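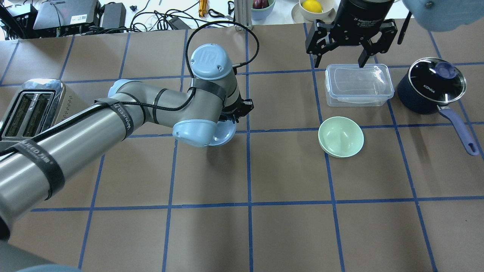
About Ondieki Language School

2 min read

Ondieki teaches evening English classes to adults in Plaver. Precious Salazar opened the school with one class and 8 students. We now teach 65 students a term, most of them working full time during the day.

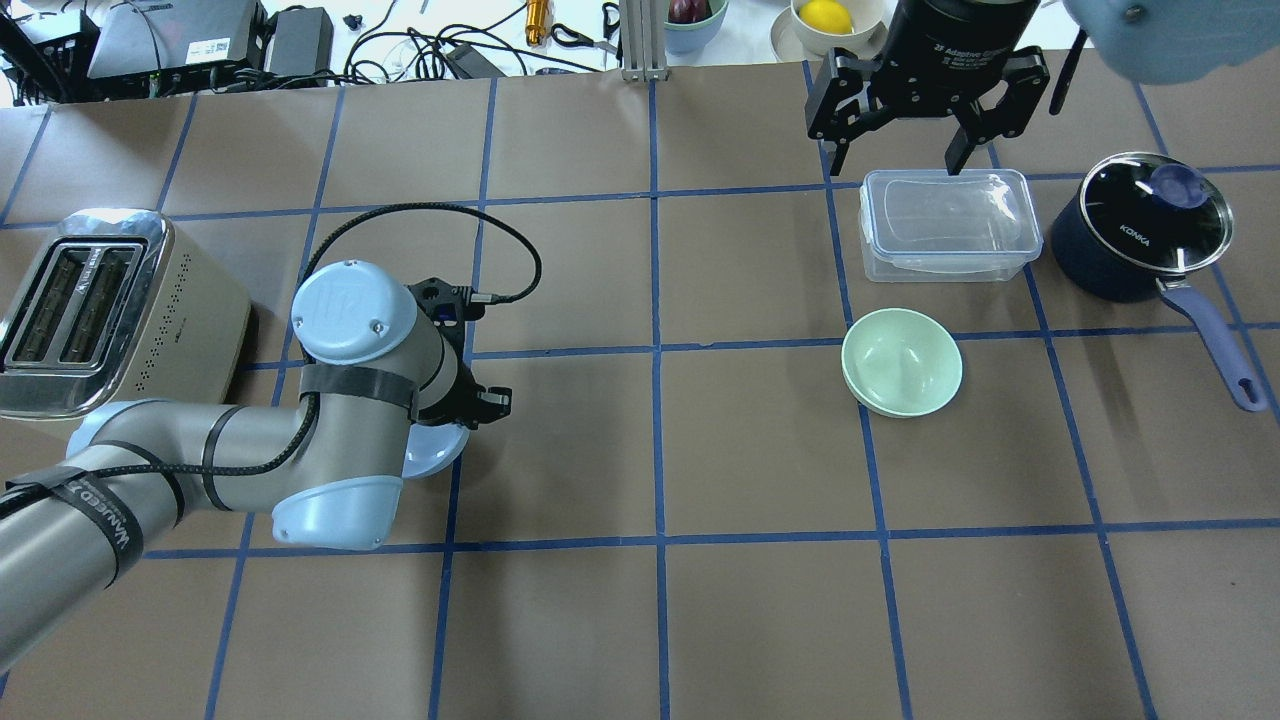

Classes run for 23 weeks, starting in January. Each one meets twice a week - once for grammar and reading, once for conversation. New students take a short placement talk with a teacher before they sign up. There is no written test.

We lend books from our own shelves, which hold about 1,000 titles.

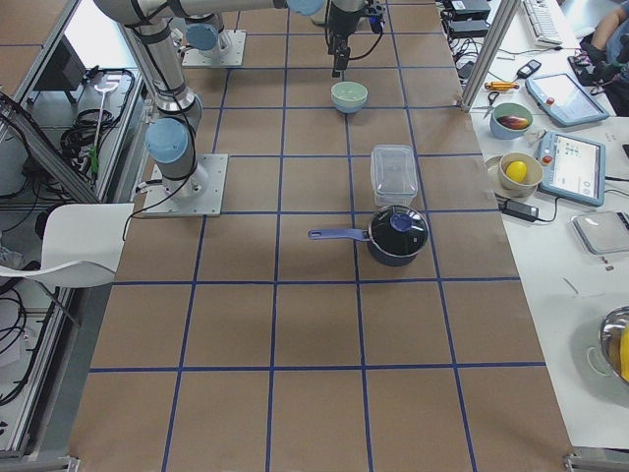 Books can be kept for the whole term. The office is on Stunel Street, second floor, and opens an hour before the first class.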